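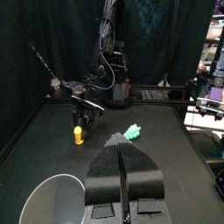

A paper cup beside a black gripper

Questions people ask us about workplace injury claims

Do I have to pay anything to talk to you?
No, and please don't let worry about money stop you ringing. The first chat is free, it usually takes 40 minutes, and if it runs on a bit because you have a lot to get off your chest, that's quite all right with us.

How long do I have to bring a claim?
In most cases 3 years from the date of the accident, or from the day you first knew your injury was linked to your work. That sounds like ages, I know, but people are often poorly for a good part of it, and witnesses do move on (and forget things!), so it's kinder to yourself to ask early.

Will my employer sack me for claiming?
This is the one we hear most at the Vorutcombe office, often in a whisper. The law gives you protection here, and the money normally comes from your employer's insurer. If you are treated badly after making a claim, tell us straight away and we'll talk through what can be done.
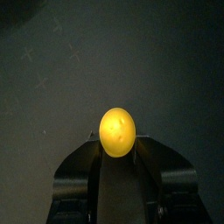

What should I keep?
Everything, even if it looks silly. Bus tickets to the hospital, chemist's receipts, the letter about your physio, a few lines in a notebook about how you slept. One client of ours had a carrier bag of odds and ends which came to £3,346 once Cuiping Yao had sat down and added it all up, and he had very nearly put the lot in the recycling.

I think the accident was partly my fault. Is it still worth asking?
Yes, do ask. If you are found to be 20 per cent to blame, say, your award would be reduced by that much and you would still receive the rest.

Can I bring somebody with me?
Of course you can, bring your sister, your neighbour, whoever helps you feel settled. If getting to us is hard, we can come to you, and we visit Nedow regularly. Just mention it when you book and we'll find a time that suits.

Page last updated August 6, 2019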